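Lamar Town Talk > Roads and Traffic
Topic: Parking on Bilden Street, new 2 hour limit

harborlight_600
Posted 7:40 am
Good morning to all. I read in the agenda that the town wants a 2 hour parking limit on Bilden Street from April. I live there four years and I have no driveway. Where should residents leave the car during the day? The agenda says nothing about permits. I wrote to the town office but I have no answer yet.

mossy_kettle
Posted 8:15 am
The shops asked for it. People leave cars in front of Rattanakul Bakery all day and take the bus to work. I am sorry for residents, but a main street is for customers.

harborlight_600
Posted 8:32 am
I understand the shops, and I buy my bread there also. But the limit goes the full length of the street, also the upper part where there is not one shop. For this part I see no reason.

My second question is the money. The agenda gives 2,000 dollars for signs and paint, and no amount for a person who checks the cars. A limit without checking will help very little — I have seen this in the town where I lived before.
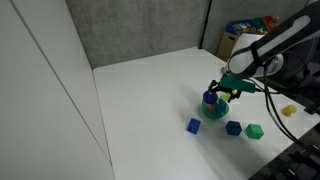
Toys on the white table, gray wall behind

I would accept a permit, even one that costs something, if the price is fair.

tollgate
Posted 9:05 am
Grarnow did permits and it was a mess. Every house got two, then people lent them to friends. Just put the limit on the shop blocks and leave the rest alone.

mossy_kettle
Posted 9:20 am
Then all the bus riders move up the hill and park at harborlight's door. I don't see how that is better for anyone living there.

harborlight_600
Posted 9:48 am
It is possible, yes. I did not think enough about the bus riders. But I would still prefer to look for a space in the evening than to move my car every 2 hours. I will ask for the permit question to be put on the next agenda, and I will write here when the office answers me.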